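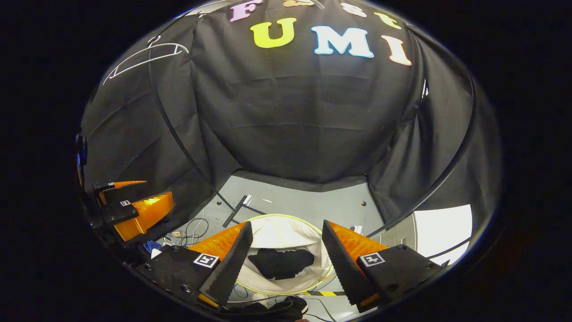 Manum-ropa, datos de demostración con pinza de mano
Versión 3, 24 de septiembre

Tarea: prenda y cesto. El operador lleva la pinza en la mano, sin brazo robótico. Un episodio = una prenda, de inicio a soltar.

Contenido
1505 episodios en total. Vídeo de la cámara montada en la pinza (ojo de pez), trayectoria 6D de la pinza, apertura de los dedos. Todo sincronizado al reloj del vídeo. Los de mayo se regrabaron enteros, no mezclar con la versión 2.

Estructura
episodios/ una carpeta por episodio
calib/ intrínsecos y calibración de dedos
splits/ train y val, listas en texto plano
descartes.txt lo que no pasó el filtro y el motivo

Apertura
Se saca de los marcadores cuadrados de los dedos. Si un marcador queda tapado se interpola, máximo 3 fotogramas seguidos. Mas de eso y el episodio va a descartes.

Montaje
Recinto con cortinas negras, suelo gris claro, cesto blanco redondo de tela con borde amarillo verdoso. Las letras de espuma de la cortina del fondo se dejan donde están, las usa el SLAM. Si alguien las mueve hay que volver a mapear.

Problemas conocidos
- Tela negra sobre fondo negro: la segmentación falla bastante. Revisar a mano.
- Cables en el suelo en parte de los episodios. No están enmascarados.
- 90 episodios sin etiqueta de prenda, pendiente.
- El split val tiene 2 operadores, train también los incluye. No sirve para medir generalización entre personas.

Uso
Cargar con el lector de Clullent, rama skarkuddale. La principal todavia no lee el formato nuevo de calib. Para reproducir en el brazo hace falta la transformada de Rezende, está en calib/.

Dudas o episodios rotos: Eilif Nygård, con el número de carpeta por favor.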